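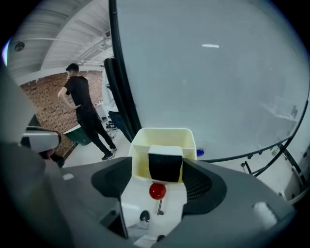
The hand-held gripper at Josstead, with the yellow box between its finger pads.

A morning at the Josstead open lab
Posted June 19, 2025 by Mirta Ledesma

I had been promising myself a trip to Josstead for ages, ever since a friend at our evening robotics club came back from their last open morning talking about nothing else. It's a pleasant ride out from Flestarton on the little stopping train, then a walk along the canal that is longer than the map makes it look (wear proper shoes!), and by the time I had found the right door I was very ready for the tea they had laid on in the corridor.

The lab is one big room with a red brick wall and a white ceiling full of beams and ducts, and I liked it straight away. I've been round a few places where everything is behind glass and you are steered past it in a line. At Josstead you can stand close to the work and ask whatever comes into your head, and the people doing it will stop and answer you.

What I had come to see was the project they call Ifans, which is about teaching a robot to handle ordinary things by having people do the job first. You take a gripper in your hand, squeeze it to close the fingers, and pick something up and put it down as you normally would. The camera on the gripper records the whole thing from just behind the fingers, and those recordings are what the robot learns from. The arm itself doesn't need to be there while you do it, so the collecting can go on at a kitchen worktop or on a shop floor or wherever the objects happen to live.

I had read the write-up beforehand and thought I understood it, but having the tool explained with the thing in front of me was worth the train fare. The finger pads are black and ribbed, almost like mesh to look at, and between them was a thin-walled yellow box, open at the top, with a block of black foam inside. Boxes like that are harder than I would have guessed. Squeeze too much and the walls bow inwards, squeeze too little and the whole thing tips as you lift, and a person sorts this out without a thought, while a robot has to be shown it over and over. There is also a cheerful red ball on a thin rod in the middle of the gripper, and I'm sorry to say I forgot to ask about it, being too taken up with the pads.

The result they were keenest to talk about was the comparison. They trained one version of the robot on 444 recordings made by a single very practised person, and another on the same number made by 20 different people, some of whom had never held the gripper before. I would have put my money on the expert! In 100 trials each, though, the mixed version did better at setting boxes down upright, and the thinking is that all those slightly clumsy grabs and corrections taught it what to do when a grasp starts off badly. The practised person hardly ever made a bad start, so the robot had hardly ever seen one put right.

I did ask whether that would hold for other objects, and got a very fair answer, which was that they don't know yet. Soft bags went poorly for both versions, and shiny containers are still a nuisance for the camera. They have a second study going, called Jillon, where two people's recordings of the same task are compared moment by moment to see where they part ways. It sounded fiddly, and I hope they write it up properly, including the bits that don't work.

After the talk there was time for visitors to have a go, and I had three tries with a box much like the yellow one. The gripper is heavier than it looks and my wrist was complaining by the end, but my third lift was quite respectable and I was told so very kindly.

A few practical bits if you fancy going. Booking is free but the places do go quickly, so put your name down as soon as the list opens. There is a step at the front entrance and a level way in round by the bicycle racks. Lunch isn't provided, but the bakery by the canal bridge does a very good cheese and onion pasty, and I ate mine on the platform waiting for the train home.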